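Stop Telling Me to Skip the Toast

04/05/2019

I rented for 8 years before I bought anything, and in that time I must have been handed the same advice by every uncle, coworker and bank teller in Illport. Cut the small stuff! Eat at home! Put it in a jar! I did all of it (well, most of it) and I'd like to say, as politely as I can, that it had very little to do with how I ended up with a front door of my own.

What did it was luck. My landlady, Irina Sandu, decided to sell, and she asked me before she called an agent. She wanted a quick sale with no open houses and I wanted to not pack. We had a price worked out in 2 evenings at her kitchen table, and it was lower than anything I'd seen listed on my side of town.

Now compare that with my friend Jagadeesh. He makes more than I do, he saves more than I do, and he has lost out on four places since last spring. On the last one there were 30 offers! He wrote the sellers a letter and everything. The house went to somebody paying cash.
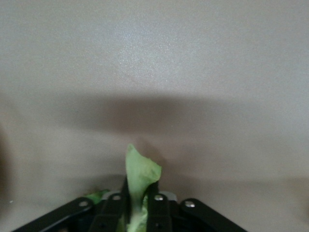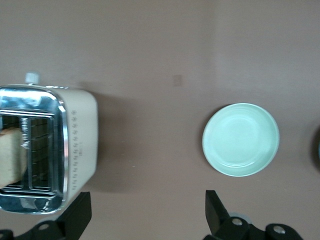

So when I read that young people just need more discipline, I get a little hot under the collar. You can't budget your way past a cash buyer. You can't do it when the rent goes up 116 dollars a month, every month, right when you'd finally gotten ahead on the down payment.

I don't have a grand plan to fix it. But I'd start with more small places, the kind this town quit building when my parents were in school. Duplexes, row houses, an apartment over a shop. The Fullau lot has been sitting behind a fence for as long as I've lived on this street, and every time someone suggests putting homes there, the meeting fills up with folks worried about parking. I have a car too, and I'd happily walk an extra block if it meant Jagadeesh could be my neighbor.

The next meeting is in May and I'm going, probably with a cold coffee and too many notes. If you bought your place back when it was easier, come along and sit by me.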